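Thread on the opening-closed-boxes work, since a few people asked what we changed between spring and now.

1/ The task sounds small. Put a closed cardboard box with a hinged lid in front of an arm, ask the policy to open it, and count it as done when the lid stays up without a hand on it. Shoeboxes are good for this. They're cheap, they come in a lot of sizes, and the cardboard gets softer with use.

2/ Our first policy was trained on 500 teleoperated demos, all collected on one bench with two box models. On those two boxes it looked great. On anything else it pushed the whole box across the table or pinched air above the lid.

3/ We spent a while blaming the gripper. Vilmos Szalai swapped the finger pads twice and it made no difference we could measure. The contact was fine. The arm was going to the wrong place.

4/ So we looked at where it was going. With the old policy the target point stayed at a nearly fixed height above the table, whatever box was there. It had learned our two boxes and ignored the lid.

5/ The change we made is boring. Before the policy moves, a separate model predicts one thing from the image: the line where the lid edge can be lifted. We call the model Osance. The policy gets the image plus that line, and nothing else is different. Same arm, same action space, same training length.

6/ Labels for Osance came from still photos of boxes. No robot time at all. People marked the liftable edge with two clicks. We asked for boxes wherever they normally sit, so the photos have desks, cables, plants, screens and whatever else was around.

7/ That last part mattered more than I expected. We trained one version on photos from the bare bench and one on the cluttered photos, same number of images. The bench version kept snapping to the longest straight line it could find. In a clean scene that is often the lid. In an office it's the bottom of a monitor.

8/ Kinds of thing we now check by hand before a photo goes into the set: is the lid edge visible, does a label cross it, is there a thumb cutout, is another straight edge running parallel to it and close behind.
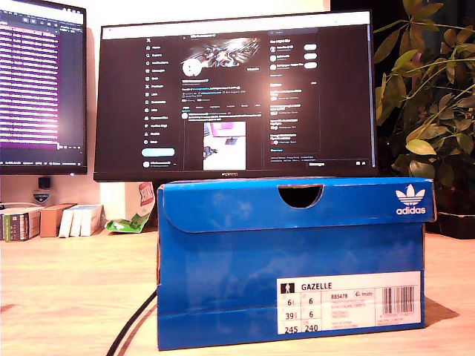
9/ Thumb cutouts deserve their own post. On a box with a deep front flap, the cutout is up at the top and the flap's free edge is lower down on the front face. Annotators disagreed on which to mark. We had 165 photos with that kind of lid, and we ended up relabeling all of them with one rule: mark the free edge of the flap, and store the cutout as a separate point.

10/ The rule came from Hegazy, who runs the arm most days and had noticed that people teleoperating it go for the free edge first and only use the cutout when the flap is tight.

11/ Test setup: 19 boxes never seen in training, each placed at 3 angles, one attempt per angle, fixed time limit. The new policy opened more of them than the old one at every angle. The per-box table will be in the writeup. I don't want to quote an average here when the easy boxes carry so much of it.

12/ What still fails. Boxes turned far enough that the front face is nearly hidden. Worn corners, where the lid edge looks doubled and the predicted line jumps back and forth. Lids that fit so tightly that the box lifts along with them. The last one isn't a vision problem and this method won't fix it.

13/ One negative result, in case it saves somebody a week. We tried giving the policy a full mask of the lid in place of the line. It trained slower and did worse on deep flaps. My guess is that the mask covers most of the front face and doesn't say much about where to put a finger. I haven't tested that guess.

14/ We also tried it on the second arm, the Pollard, without retraining Osance. The line predictions carried over fine. The policy didn't and had to be trained again, as you'd expect with a different wrist.

15/ Code for the edge model goes up on the Teltby page in October, with the photos and both sets of labels, before and after the flap rule. If you mark boxes differently from us I'd like to see how.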